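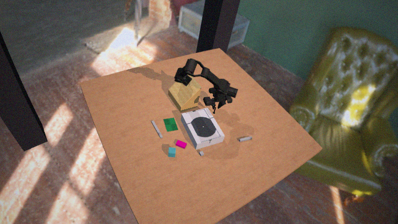
Slide 2: Where we do the teaching

Give people a moment to look at this one before you start talking. It's our practice table in the simulator, with the arm at the back and the bits and pieces laid out in the middle, and yes, the armchair came with the room we built it in. I've grown very fond of that armchair and I'd be sorry to see it go.

Say that everything I show in this talk was taught at this table first. We run it at Hillov on ordinary desktop machines, and the person teaching sits with a hand controller and drives the arm from across the office, or from home if the trains are bad. Mention Eskil Lie, who recorded most of the early demonstrations, and thank him properly this time (I forgot at Vustside and felt dreadful all the way home).

Point to the pink block and the blue cube. These are what newcomers start on. We ask them to pick up one thing and put it down somewhere else, slowly, and to keep going if they fumble. People always want to start again when they miss! Please tell them we keep the fumbles, so long as the teacher recovers, as those are the recordings that show the arm how to get itself out of trouble.

Figures, if anyone is taking notes: 1,306 demonstrations kept so far, from 22 teachers, over nine tasks. The shortest kept one lasts 19 seconds. Don't get drawn into the longest.

Then the shadows. Teachers lean on them far more than I expected. When the fingers are hanging over the table it's hard to judge how high they are, and the shadow helps you guess. Ollport's group asked us to switch the sunlight off to make things simpler, and we tried it for the whole of December, and the teachers grumbled so much that we put it back.

Pause here for questions, but only two, or we'll never reach the part about guiding a real arm by hand.

Slide 3: Hand on the arm

Put the controller down and walk to the Tessier bench while the slide changes. Ask for someone from the front row to come up, and let them feel the weight of the wrist before you say anything about it.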